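Home Safety Walk-Through: The Once-a-Year Checklist, With Our Comments

Print this page | E-mail this page

June 5, 2023

Every spring, usually in March when the heating bills start to ease off, we sit down and go over the checklist we hand out to households in Atdale, and every spring it grows a little. This year's version is below, with the comments we would make if we were walking through the house beside you. Put the kettle on, take a pencil, and go at whatever pace suits you. It doesn't have to be done in one afternoon!

FRONT DOOR AND HALL

[ ] House number can be read from the street
[ ] Outside light works
[ ] Mat lies flat and doesn't slide
[ ] Door opens all the way

Comment: The last one catches more people than you would think. Boots, umbrellas, the stroller that was only going to stay there for a week... If the door stops short, so will a stretcher. Try it with your arms full of groceries and you'll soon know.

STAIRS

[ ] Handrail is tight from top to bottom
[ ] Light switch at both ends
[ ] No loose carpet on the edge of any step
[ ] Nothing stored on the steps

Comment: Give the rail a proper tug, the kind you would give it if you were falling. Ours at the Sperling Street office passed every year until somebody leaned on it in earnest, and then two screws came out of the wall along with a good bit of plaster.

KITCHEN

[ ] Extinguisher is where everyone can reach it, and the needle is in the green
[ ] Towels and curtains hang well clear of the stove
[ ] Cleaning products are up high or locked away
[ ] Hood filter washed this year

Comment: Please don't keep the extinguisher right next to the stove. We know that's where the hook is. Move the hook, dear reader, and put it by the door you would leave through.

SITTING ROOM AND SPARE ROOMS

[ ] Chairs stand steady, with no cracked or poking strands
[ ] Windows open, close and latch
[ ] Clothes and blankets are kept off heaters and lamps
[ ] Walking paths are clear 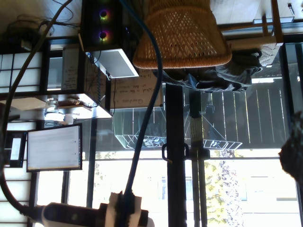 Woven wicker chair by the window.

Comment: Wicker is lovely to sit in and it lasts for years if you are kind to it, but it dries out in a sunny spot and then it snaps. Run your hand (gently!) along the arms and under the seat. A little damp cloth now and then does it good. As for the windows, painted-shut ones are a real worry in bedrooms, so run a blunt knife around the edge and work them loose before summer.

BATHROOM

[ ] Hot water is no hotter than 120 degrees
[ ] Non-slip mat in the tub
[ ] Hair dryer unplugged after use
[ ] Outlet test button clicks off and resets

SMOKE AND CARBON MONOXIDE ALARMS

[ ] One on every floor and in every bedroom
[ ] Test button pressed, all of them
[ ] Date on the back checked

Comment: Press each button every month, all 12 months. The date matters too, and our Lekari ladder loan is there if you can't reach the ceiling safely. Leave word at the desk and we'll bring it round.

WHEN YOU'RE DONE

Write down whatever didn't get a tick and choose one thing to fix this week. Keep the sheet somewhere you'll find it next March.

Print this page | E-mail this page

READER COMMENTS (3)

joteo_gran: Did mine over two evenings. Seven things without a tick, and five were in the hall. The stroller has gone to the garage.

Porchlight: Could you add a line for the dryer vent? Mine was packed with lint and I'd never once looked behind there.

tallpines: Thank you for the wicker tip. I've got two old chairs on the sun porch and one creaks something awful, so I'm off to check under the seat.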